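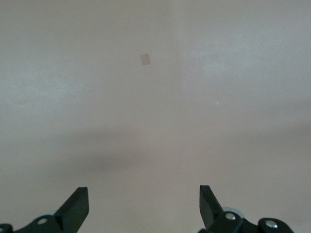 Small pink square on the pale surface, set at a slight angle.

February, early afternoon

Colour trials for the Grestbridge job, and I'm really pleased with where the pinks are going! I'd half given up on getting a warm tone that holds its own against beige. The dusty salmon reads properly as pink without shouting, and it sits a shade darker than the background, so you can find it at a glance. Rounded corners look right too – the sharp ones we cut for Rirnholm always seemed a bit mean at this size.

Went back over the edges with the 300 paper first and then the 2000, wet, with hardly any pressure. Lovely finish. If you go straight to the fine paper you'll be there all afternoon and the saw marks still show through, I tried it on 2 offcuts and binned both.

Things to sort before the next batch:

The Bramus pigment settles quickly in the pot. Stir, wait, stir again. I'd like to try a drop more of the brown in the mix, just to see how dusty it can get before it goes muddy.

The background is nice and plain but has a slightly cloudy look, lighter in patches, and there's a tiny white speck to the right of the square. Wipe down before laying out the full set, please, and use the lint-free cloths (second drawer, behind the callipers).

Stojanovska want the samples loose, not glued to card, so they can move them about on their own boards. Fine by me – it's much more fun that way and you see straight away which neighbours fight.

Next up is the grey-green. Same 2 papers, same order. Moulds are already waxed.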